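Kulletti Home Forum > Paint and Finishes > Masking

Tape pulls the top layer off kraft paper when I remove it

Posted by dravano on Monday, October 24, 2022

I cover my work table with brown kraft paper and mark it into squares with blue painter's tape so I can lay out parts for spraying. When I move a line, the tape takes the top fibers of the paper with it and leaves a fuzzy stripe. Stain then soaks into the stripe and comes through onto the table. The paper is from a 137-foot roll, the medium weight that Mansilla sells. The tape has usually been down for 10 days or more. I have tried pulling fast and pulling slow. Is there a tape that releases from paper, or should I change the paper?

3 replies

jirent_shop

It is mostly dwell time. Adhesive on painter's tape keeps flowing into the surface after you put it down. On a painted wall that is slow, on uncoated paper it is quick, and after a few days the bond to the fibers is stronger than the fibers are to each other. The day rating on the label assumes a cured, painted surface, so ignore it for paper.

What works for me:

Use the low-tack grade sold for fresh paint and wallpaper. Stick it to your pants leg once before it goes on the paper. Press it down with a finger, no roller. To remove it, fold the tape back flat on itself and pull along its own length. Pulling straight up is what lifts the fibers. If it has been down over a week, run a hair dryer on low along the strip first and pull while the adhesive is soft.
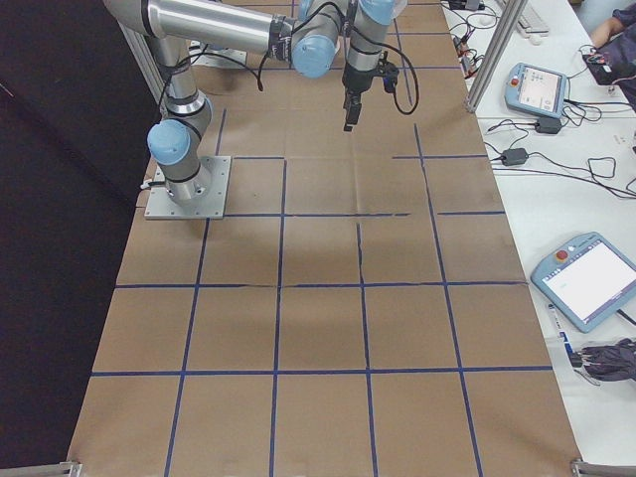 Does it matter which side of the kraft paper faces up?

Put the smoother side up. Many rolls are slightly glazed on one face, and adhesive gets less grip there. Hold the sheet at a low angle to a lamp and the glazed face will show a dull shine. On most rolls it is the outside face, but check, as some are wound the other way.

For the stain coming through, a different tape will not help. Uncoated kraft is absorbent whether it is torn or not. Put plastic sheeting under it, or buy the poly-coated kind and lay it coated side down.

tablesaw39

just use a pencil

mansilla_finisher

The reply above is short but it has a point. If the lines only have to be seen, a carpenter's pencil and a straightedge will do, and a wrong line can be crossed out. Tape is worth the trouble when you need an edge you can feel, or when overspray would hide a pencil line.

One correction on the hair dryer. Low heat is fine, but stop if the tape starts to stretch. Past that point the adhesive splits and half of it stays on the paper, where it collects dust and sticks to the next thing you set down. Talcum powder rubbed in with a rag will deaden it.

I would also look at paper weight. Light paper tears through, medium paper fuzzes, and heavy paper usually lets go clean if the tape is less than 2 days old. The heavy roll costs more but I change it less often. Tape the outside edges to the underside of the table so that the top sheet stays flat.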